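Mudidari – petits tableaux blancs, traces et effaçage

Un jeu de données sur ce qui reste sur une ardoise blanche quand on croit l'avoir nettoyée !
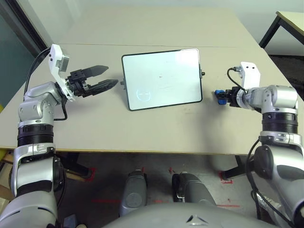
Fig. 1 – Tableau à cadre noir sur table beige, traces pâles en bas à gauche.

Contenu

Mudidari rassemble 250 séquences courtes autour d'un objet que tout le monde a eu entre les mains : le petit tableau blanc de bureau. On y trouve des ronds, des traits, des gribouillis, et surtout leurs fantômes, ces marques à peine lisibles qui rendent le sujet bien plus riche qu'on ne l'imaginait en commençant. Les séquences durent autour de 90 secondes et sont réparties en 29 dossiers, un par session.

Organisation

sessions/ : les séquences, une par fichier
traces.csv : l'état de la surface au début et à la fin
notes.txt : remarques libres, souvent bavardes

Dans traces.csv, la colonne « etat » prend les valeurs vierge, pale, net ou sature. Une surface avec quelques points très clairs est notée pale, même si le reste est blanc. On a longtemps hésité sur ce point et on a relu deux fois tout le dossier Orellana pour l'appliquer partout de la même façon.

Limites connues

Les reflets sur la surface brillante peuvent masquer un trait fin. Dans 7 séquences, l'état final est laissé vide, les relecteurs n'étant pas d'accord. Les feutres verts sont sous-représentés (si vous en avez une boîte qui traîne, écrivez-nous !).

Versions

La version d'avril ajoute le dossier Brudholm et corrige les accents dans notes.txt. L'ancien nom du projet, Osia, apparaît encore dans quelques chemins.

Contact

Zainab Uzor, pour les erreurs d'annotation et les idées de dessins – elle adore en recevoir.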